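Notebook: open day at the Damgaard shed, Nadport, 3/14/19
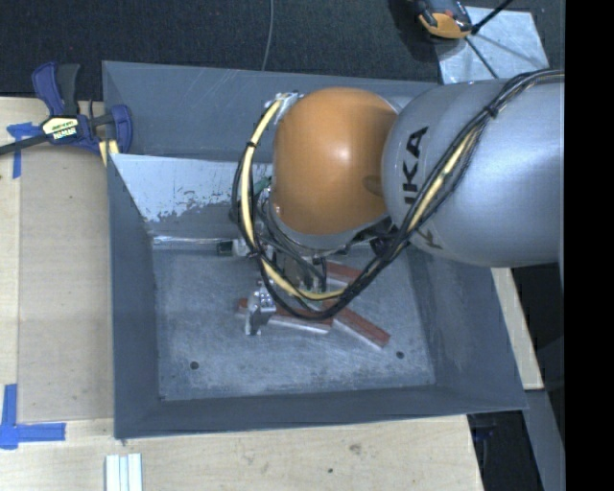

Védís Ragnarsson
Workshop technician, handling and fixtures, Stestetbridge

Writing this up the same evening with my shoes off, so forgive the order. Three of us went over from Stestetbridge in the small van, got lost at the ring road as usual, and still arrived before the coffee was out. Damgaard had the big doors open and it was freezing in there until the afternoon. Wear a jumper next time!

The bin picking cell was the one I'd come for. Everything else was nice to look at (I'll get to the conveyor) but we've got our own bin job coming up for Ovville and I wanted to stand next to somebody else's for an hour and be nosy. They let me, which was kind, and I ended up going back to it twice more after lunch.

It's a big orange and silver arm working over a grey metal bin with bar-shaped blocks in it, reddish on top and pale down the sides. The arm is far bigger than the job needs, and the chap running it said so before I could. They use what's on the floor. I liked him for that. The whole cell had that feel, by the way, light wooden work surfaces round the bin, blue tape for the marks and a bar clamp on the corner by the rim. We do exactly the same at home and then hide it when visitors come. I'm going to stop hiding it.

Things I scribbled down while standing there:

The bin sides slope. I'd been drawing ours with straight walls, thinking more room at the bottom, but with straight walls a block that ends up flat against the side is a misery to get a finger behind. He reckoned the slope tips most of them back towards the middle. Most, he said, and then one leaned on the wall for the next three tries and we both stood there willing it to fall over.

Cables. Theirs come over the outside of the arm and swing under the orange joint in a great fat loop, tied in a couple of places. I asked how often it catches on anything and got a long look and then "less than it did". The loop has to be that generous or the wrist can't turn all the way round, but then it hangs low when the arm reaches down into the bin. Same argument we have every month. I paced out where ours would go and I think we can bring it down the other side, away from the rim. Need to try it with a bit of rope before anyone orders a longer set.

Fingers. Slim metal one with small holes near the top. I came away wanting to try the slimmer shape on ours, as our chunky ones shove the neighbouring block away before they've closed. It'd be a quick job on the mill. I'll do a pair in scrap first.

Wear. The floor of their bin is properly scuffed and there's a pale patch flaking on the panel at the back. Good! I don't trust a demo bin that looks new. I asked about reflections off the bare metal and he said the scratches help the vision if anything, it's the shiny edges that give him grief. Ours is brand new and shiny all over. I might go at it with a sanding pad.

Numbers, as he had a tally on a whiteboard and I copied it down: 3,889 attempted picks since they last changed the fingers, 187 of them missed or dropped. He'd been keeping the drops and the misses in one column, which I moaned about a bit, because to me those are two different problems. A miss is the camera or the approach. A drop is the grip. He took it well and drew a line down the board while I was standing there. So that's my contribution to science for the day.

Then the questions from the crowd. There was a school group in for the morning slot and they were miles better than the adults. One lad asked why it doesn't just tip the bin out on the table, and there was a bit of a silence, and then a perfectly good conversation about tipping. I've written TIPPER? in capitals in my pad and underlined it. For Ovville it might really be the answer for the last couple of parts in the corners, where we lose all the time. Worth a morning with some plywood and a hinge.

A woman from a packaging place wanted to know if it would do bags. No. She asked again in a different way and it was still no, but they swapped cards, so who knows.

Lunch was soup and very good bread. Talked to the Nadport people about clamps the whole way through, sorry to everyone else at the table.

The conveyor line, quickly: tidy, fast, a bit dull to watch once you've seen it go round. They'd done 1,705 parts on it by the time I wandered past, going by the counter, and it never once stopped while I was there. I did like the guarding, big doors you can open with an elbow. I've got a sketch of the latch, ask me for it.

Back at the bin in the afternoon he let me choose how the blocks went in. I put one at an angle with its end close to another, as that's the arrangement that always beats us, and he pulled a face. It took a few goes. What theirs does is have a look, go for whichever has the most clear space round it, then look again. Ours plans the lot from one picture and then carries on as if nothing has moved, and of course everything has moved. It'll cost us time per pick to look twice. I'd still take it.

To do, before I forget:
Rope test for the cable loop, other side of the arm.
Slim fingers, one pair, scrap aluminium.
Sand half the bin floor and leave half, compare.
Split our tally into misses and drops, from tomorrow.
Ask Ovville if they'd mind a bin with sloping sides (they'll say they have to ask someone).
Send a thank you to Nadport, and return the pen I walked off with.

Van mileage is in the glovebox book. I paid for the parking and have the receipt.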